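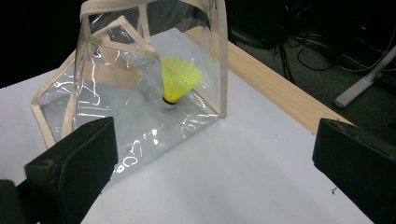 one birdie, one clear bag. new storage era begins!!

ok so this is going to be a thread about badminton storage, and I know how that sounds, but I have been looking forward to writing it all week. get a snack

background for new people: I play twice a week in a school gym, I am a solid middle-of-the-pack doubles player, and I own way too many shuttlecocks for someone with my backhand

plastic ones mostly. feathers are lovely but I hit like I'm chopping wood and they last me maybe a game. the nylon ones just keep going, and the yellow is so easy to pick up under gym lights (our walls are cream, white birdies vanish in front of them)

until this month they all lived in the bottom of my racket bag. under the shoes. under the towel. you can imagine the state of the skirts

a squashed skirt flies SO weird. it wobbles, it drops short, it sails off to the left like it remembered an appointment. and then you're arguing with your partner over whose shot that was

so I finally went through the whole pile. 3 piles really: good, fine for practice, and goodbye

the goodbye pile was bigger than I wanted it to be. some of those I've had since I started playing and I did feel a little bad!

(if yours are only a bit bent, try holding the skirt over a steaming kettle for a few seconds and easing it round again with your fingers. tongs or a glove, please, steam is no joke. it worked on most of mine and did nothing at all for the ones with a real crease)

now the bag. it's one of those clear vinyl ones with the fabric binding along the seams, the kind a pillowcase set or a small blanket comes in. you probably have one in a closet right now with nothing in it

I have been saving these for YEARS with no plan. every time I buy bedding I go ooh nice bag and put it on the shelf with the other nice bags. vindicated at last

what I love about it: it's boxy! it has a floor and walls, so a birdie can sit in there cork down with its skirt in the air and nothing leaning on it. the beige trim is even kind of cute with the yellow

and you can see in. I can't tell you how much of my life has gone into unzipping side pockets in a dim hallway looking for the birdies I know I packed

I did try other things first, in the spirit of science:

the cardboard tube they came in. great until it gets damp, then the end goes soft and they all roll out in the trunk of the car

a big ice cream tub. good shape, terrible noise. every speed bump sounded like maracas. also you have to trust the lid and I no longer trust the lid

a mesh laundry bag. they catch on it. the little ribs grab the mesh and you end up picking them out one at a time while people wait on court

the clear bag beats all of them and it cost nothing

a few things I'd do if you want to copy me

wipe the inside first and leave it open overnight. vinyl can have that new shower curtain smell, and a night by a cracked window took care of mine

put them in one at a time, cork down. if you want to fit more, nest them skirt over cork in short stacks, same as in the tube. two or three high is plenty, taller than that and they lean and you're back to bent skirts

don't leave it in a hot car. warm vinyl goes floppy and I'm guessing the skirts don't enjoy it either

keep it on top of your stuff, never under. shoes go at the bottom of the racket bag! I know this now

I was going to label it and then remembered it's see-through. so I'm saving the label for the practice birdies, which get their own bag (yes I had another one, I told you, I've been saving them)

people who've seen my Umby posts will remember the great sock drawer thread. this is that same energy. I get one small corner of the house right and I'm happy for days

also, since a few of you always ask: the colored band between the cork and the skirt usually tells you the speed on nylon ones. green slow, blue medium, red fast is the common version, but check the tube for your brand because not all of them stick to it

I played for two years before I learned that. I thought it was decoration. I was mixing speeds in the same match and blaming my wrist

if your gym is cold, birdies fly slower, so a faster one can feel about right in January. ours is freezing at the moment and I've been wearing a fleece for the whole warmup

next project is grips. I have a tangle of half-used overgrip tape that looks like something out of a shower drain, and I want a setup where I can tell what's new and what's been on a racket already. ideas very welcome

and if you have a better home for shuttlecocks, show me!! I want photos. I want to see your tubs and your tins and whatever else you've got going on

adding one more because two people asked the same thing: yes, it will work for feather ones too, but they like a bit of humidity, so I'd keep those in their closed tube and put the tube in the bag

off to the gym, the good birdies are riding on top of the towel tonight 🏸

2021-01-25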